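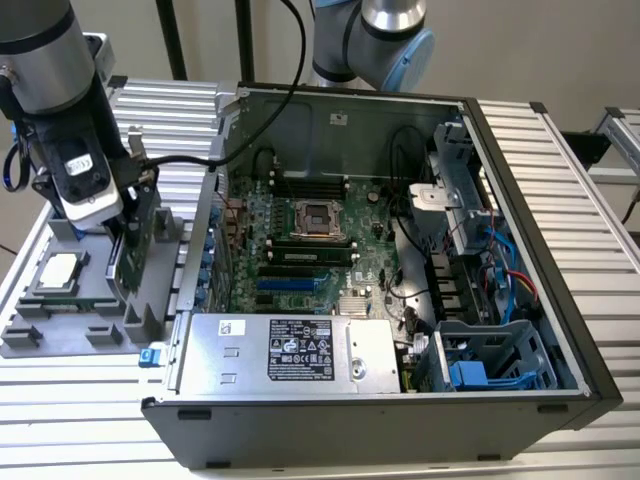
**Kilia inlet separators for gas gathering lines**

If you run wells that make a bit of water along with the gas, you'll want to meet the Kilia. It's a vertical separator that sits between the gathering line and whatever comes next, and it takes out liquid and grit before they can travel any farther down the pipe. We've been fitting these since April and we love working with them!

There are two bodies to pick from. The Kilia 2 suits a single well or a small pad, and the Kilia 9 is for sites where several lines come together (it's taller, so check your overhead clearance before you order). Both come with:

- 3-inch flanged inlet and outlet
- Sight glass on the liquid side
- Float-operated dump valve
- Drain at the lowest point of the shell
- Lifting lugs, welded on

The mist pad is our favorite part. Jörg Grube redrew the hatch so one person can reach in, unclip the old pad and slide in a fresh one, all without breaking a flange. Anyone who has wrestled with a stuck pad in the wind will be very happy about this.

Heat tracing is extra, and so is the Wammont level switch, which closes the inlet valve when liquid climbs too high. For sandy wells, ask for the Fuchs wear plate. It bolts in opposite the inlet and takes the beating so the shell doesn't have to.

Skids are built to order at Zesivard. Send your gas rate, line pressure and a water sample report to Trygve Dalen and he'll size the unit with you. Spare pads, floats and gaskets are kept on the shelf and can be ordered separately.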